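The Reading Room

Griet Van Damme had been at the law reform office for six years when the old trespass act landed on her desk. It came in a brown folder with an elastic band round it. The act had 117 sections, and most of them had not been touched since before she was born.

"You needn't finish it," said Bram De Haan, who chaired the office and was due to retire in June. "Read it, write a paper, ask people what they think. The next chair can decide."

"What do you think?" she asked.

"I think section 49 is a disgrace. But I've thought that for a long time and it's still there."

Section 49 made it an offence to remain on private land after dark in the company of others. It didn't say how many others, or what they had to be doing. It had been written to deal with a strike at the Timmermans brickworks, and when the strike ended it stayed in the book. The police used it when they had nothing else.

She began with the letters. The office had put out a notice asking for views, and 208 replies had come in. She read them in the small room at the back, where the radiator knocked, and sorted them into boxes. Landowners wanted the section kept. Two student unions wanted it gone. A firm called Sornex, which ran warehouses near the docks, sent eleven pages from a solicitor and a map. A man in Jesen wrote by hand that his brother had been convicted under it for sitting in a field with his cousins, and had lost his job at the school.

She read that one twice and put it in a box of its own.
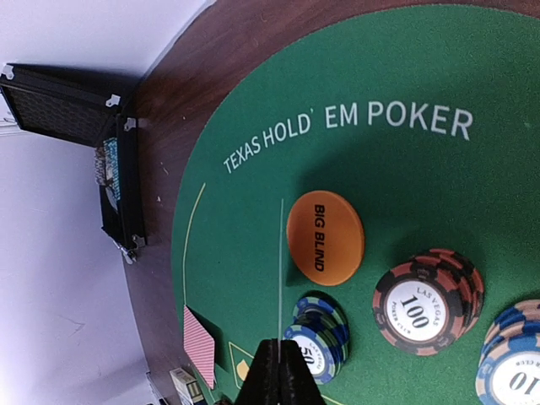
Rianne Verschueren came up from the ministry the following week. She was polite and had brought her own tea bags.

"The minister has no settled view," she said.

"Has he read it?"

"He's read the summary."

"I wrote the summary. It doesn't have a view either."

Rianne put her cup down on the folder, saw what she had done and moved it. "He would like to know that you aren't going to recommend repeal before the summer. There's a by-election. He'd be asked about it on every doorstep."

"I haven't finished the letters."

"That would be a perfectly good thing to say," said Rianne.

When she had gone Griet went along the corridor to Stijn Baert, who did the drafting. He had his shoes off. She told him what Rianne had said and he listened with his pen in his mouth.

"Repeal is one line," he said. "Section 49 is omitted. I could do it now. If you want to keep it and make it decent, that's a month's work, and they'll change it all in the second reading."

"Do the one line," she said. "And start on the other."

"Both?"

"Both."

She wrote to the man in Jesen that evening. The rules said she could only thank him for his reply and tell him that it would be considered. She typed that, and looked at it, and then asked whether his brother would be willing to come in and speak to her. She gave the number of the direct line.

It was ten past seven. The cleaner, Nattawut Wattanapong, was waiting in the doorway with the vacuum.

"Shall I come back?" he asked.

"No, go ahead."

She lifted her feet while he did under the desk. Then she took the next letter off the pile, which was from the Fodance estate and began by saying that the writer was not a lawyer, and she got out a clean sheet to make her notes.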